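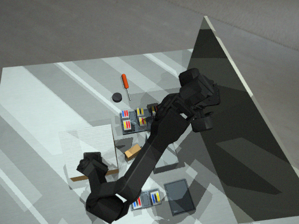
A pale tabletop and stripes of light

About Hulance

Hi, I'm Tín Tô, and Hulance is my little theater company. Well, mine and Harries's. We make shadow plays for small audiences, mostly grown-ups, though kids are welcome at nearly everything (the one about the tax inspector may bore them). We're based in Pemmont, upstairs from a shop that sells piano parts, and we've got 71 seats if everyone on the back bench likes each other.

I came to this sideways. I studied lighting design and spent years hanging lamps for other people's musicals, and I was good at it, but I always liked the rehearsals where the lights were half set and there were odd shadows going up the walls. One winter I cut a heron out of a cereal box, put a flashlight behind it and showed my neighbors a ten-minute story on a bedsheet. They asked for another one. I've been cutting out birds ever since!

Harries joined for our second show. He plays the accordion, the saw and a pump organ with two dead keys, and he writes all our music by watching the puppets and grumbling until something sticks. He also does the voices I can't do, so all of the old ladies and most of the dogs.

What we make

Our shows run under an hour and we don't do intermissions. Some have words and some don't. The longest-running is Istov, about a town where the river leaves one night and the ferryman goes looking for it. We've played it 165 times now, in libraries, barns, a swimming pool (drained) and one very patient dentist's waiting room. It has changed a lot. The ferryman used to have a wife, then a sister, and now he has a goose, and I think the goose is staying.

The puppets are card, leather and wire, and I make them all at the kitchen table. There are 70 in the Istov suitcase alone, counting the fish. I repair them the morning of a show, so if you come early you may catch me with glue on my sleeves – say hello anyway, I like company.

Workshops

We teach too! The regular one is a single afternoon where you cut a figure, give it one moving joint and put it in a very short scene with somebody you've just met. You don't need to be able to draw. I can't, really, I trace things. We bring the card, the blades and the lamps, and we'll come to your school or community center if you've got a room that goes properly dark. Curtains are usually not enough, so please ask us about blackout before you book.

In March we run a longer course at our own place, five evenings, for people who already make things and want to try a full story. It fills up early with people who came the year before, so do write soon if you're curious.

Finding us

The door is the green one to the left of the shop, and the stairs are steep. There's no elevator, I'm sorry to say, but we play a few ground-floor dates each season and those are marked on the calendar page. Doors open at 6:30 pm and we start at 7:00. There's tea. Harries bakes when he's in the mood.

For bookings, school visits or questions about geese, use the form on the contact page. I answer everything myself, usually late at night.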